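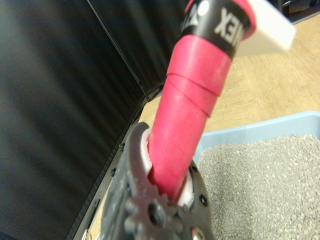

Pink grip, black band with white lettering.

Transfer notebook, disc room
19/11/2021

Kerkamus shellacs, continued

Second box from the Kaneko donation. All vocal, mostly soprano or baritone with piano, a few with a small band. Went through the sleeves in the morning and matched them to the handlist. Two sleeves have been swapped at some point: the serenade is in the sleeve for the lullaby and the other way round. I left the discs where they were and put a pencil note on each sleeve. Please don't swap them back until the catalog record is fixed, or we will lose track of which state the scans show.

Cleaned the whole box before playing anything. Usual fluid, soft brush, rinse, rack. The barcarolle had gray bloom across the label side and needed a second pass. It came up fine on the playing surface. The label itself I kept away from.

Farneo, "Sera sul lago," both sides

This is the one the singers' society has been asking for. Baritone with harmonium and what I take to be a cello. The label says "con orchestra," but if there is an orchestra it was standing in the corridor.

Started with the medium stylus and got a lot of swish on the left wall. Changed to the larger one and the voice came forward at once, with less noise under the held notes. The small one was the worst of the lot, it just rides in the worn part. So: larger stylus for both sides, and I'd try it first on anything else from this pressing.

Speed is the real trouble. Played at the nominal speed, the harmonium is sharp of any key the song is printed in. The printed vocal score gives F. The disc gives something between F and F sharp at the start and drifts down toward F by the end of the side. I slowed the table until the opening chord sat in F and then the last page was flat. Made the flat transfer at one fixed speed and wrote the value on the transfer sheet. Pitch drift can be dealt with on the copy – please nobody correct it on the master file.

Side 2 has a crack from the edge in to the first few grooves. It plays through, one click per turn, then clear. I didn't add weight to the arm.

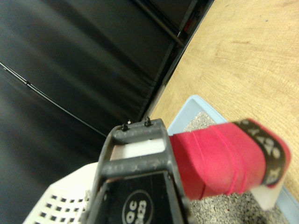 Preamp settings

The Trandach is still on the bench. I set the bass turnover at 700 first, by mistake, left over from the microgroove job, and the voice sounded as if it were in a tin box. Redid the opening with the curve off altogether. For acoustic discs we agreed in March to capture flat and apply nothing, and that should stay the rule. The sheet by the bench still says otherwise and wants replacing.

There is a hump near 2000 on both channels that I don't think is on the record. It is there on the Farneo and also on the barcarolle, and the barcarolle comes from a different studio. Swapped the cartridge leads and it stayed put. Swapped the headshell and it got smaller but didn't go. I'd like someone else's ears on this before we do the rest of the box. It may only be the horn they used, but two studios with the same horn seems a lot to ask.

Right channel is also lower than the left. Cleaned the contacts, better for an hour, then the same again.
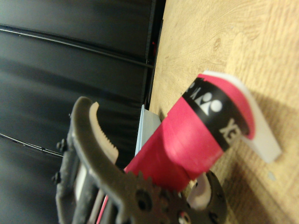
Hiyori Sugiyama
Transfer engineer

Files and paperwork

Master files are in the Kerkamus folder, one per side, raw stereo, no declick. Listening copies not made yet. I made 3 takes of the Farneo first side and kept them all. The last take is the good one. The first has the wrong curve and the second has a bump where I leaned on the bench. They are marked in the file notes.

Matrix numbers are copied from the wax, not the label. On the lullaby they disagree, and the wax matches the printed company list, so I went with the wax. The take letter is very faint. I read it as a B – it could be an R.

The text sheet tucked into the Farneo sleeve has a pencil breath mark before every phrase in the second verse. It was laid in loose, so I moved it to an acid-free folder with the shelfmark on the tab. The handlist doesn't mention it.

Still to do: the serenade, the two duets, label scans for the whole box, and a reply to the singers' society about whether they want the copy pitched to F or left as it plays. Replacement belt for the table is ordered but hasn't come.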